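About us

Hello, and welcome to Gindomik! I started this little shop because I couldn't find a decent play breakfast for my niece. Everything I came across was either tiny, or it came in a box with sixty bits of plastic cutlery that went straight under the sofa. I wanted a basket, some fruit, a plate and a couple of things from the bakery, all big enough for small hands to get hold of.

So that's what we do. We put together pretend food sets for homes, nurseries and playgroups, and we send them out from a unit on the Mivside estate (it's the one with the green door, next to the tyre place). We opened in January with 40 sets on one shelf and a very wobbly packing table. The table has been replaced, you'll be glad to hear.

The breakfast set is still my favourite. Fruit, a woven basket to keep it in, bread and a pink plate to serve it on. I'm very fond of the croissant, with all those ridges and the shiny golden crust. It makes me hungry every single time. 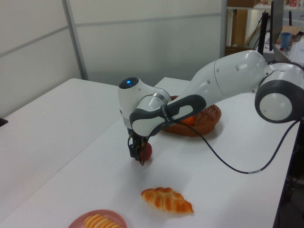

How we choose things

I'm fussy! I like fruit that a child can name from across the room, so oranges have to be properly orange. Bread is harder than you'd think, as so much of it looks like a potato. We went through 6 different rolls before settling on the ridged one, and I've still got the rejects in a drawer.

Our baskets come from Wornska, a small weaving firm I found at a trade fair. I asked for an oval one with a good raised rim, because children love filling a basket almost as much as they love tipping it out again. Putting the shopping away is half the game in our house. The orange goes in, then the apple, and the bread stays out for the plate. 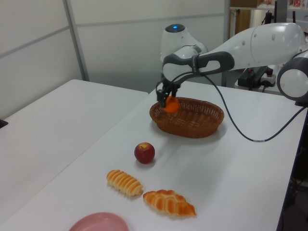 We also do a market stall set called Vieira, which has more fruit in it and no bakery bits, and that one goes down very well with reception classes. You can order it with or without the basket.

If you're buying for a nursery, do drop me a line before you order. I can mix sets, swap fruit for extra rolls and send single replacements when an apple goes home in somebody's pocket (it happens a lot). Orders placed before noon go out the same day, and if you'd rather collect, just ring the bell by the green door and give us a minute to get to it.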